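Reviews > Workshop and Hobby > Lighting

Print this page | E-mail this to a friend

Jillis bench lamp: two winters' worth of evenings

Reviewed by Lefteris Christodoulou
3 July 2010

I have wanted a proper bench lamp for as long as I've had a bench, and for years I made do with an old bedside thing clamped to a shelf bracket. It threw a shadow of my own head across whatever I was soldering. So when the spring finally went in that one I ordered the Jillis from Gondach, and I can say now that I should have done it ages ago. I love this lamp!

It comes in a flat box with the arm folded in half, a clamp, a round head and a bag with the tube in it. Putting it together took me less time than clearing the bench did. The clamp opens wide enough for my worktop, which is thick, and has a bit of rubber on the jaw so it doesn't chew the edge. Do tighten it properly before you let go of the arm (I didn't, and it swung round and caught me on the ear).

The arm is the best bit. It stays where you put it. My neighbour has the Pavliuk, which costs a fair amount more and looks lovely, but it creeps downwards over an evening and you find yourself nudging it back up every time you reach for the solder. The Jillis doesn't creep. I've had it at full stretch over a radio chassis for a whole rainy weekend and it hadn't moved when I packed up.

Light is cool and very even. Resistor bands are much easier to tell apart, especially brown from red, which under the old bulb were the same colour as far as I was concerned. I've also used it for painting 20 tiny wagon wheels for my nephew's railway, and for getting a splinter out. My wife borrows it for hemming and she is hard to please about lamps.

Grumbles, then. The switch is on the head, right at the back, so with the arm pushed away from you it's a stretch. There is a hum for the first minute or so after switching on, though I've stopped hearing it. And the lead is mean. Mine reaches the socket only because the socket happens to be behind the bench, and I'd have gladly paid extra for another yard of it. Spare tubes come from Purnia as well as Gondach, same fitting, and the Purnia ones arrived quicker.

Glare depends a lot on what you are working on. A pale top bounces plenty of light back at you, so tip the head away a little and bring it lower. On my scarred old brown worktop I have it almost flat and as high as it goes. It's worth playing with for an evening before you decide where the clamp lives.

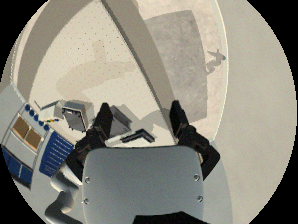
A pale work surface, with the colourful kit kept over to the left.

I'm right-handed, so I clamp at the left end and bring the arm across, and that way my hand never shades the work. Left-handers should obviously do the reverse, and the clamp doesn't mind which side it's on. The head turns all the way over too, so you can bounce it off the ceiling when you just want to find things.

Would I buy another? I already have, for the shed. It goes up in August when the roof's done.

Print this page | E-mail this to a friend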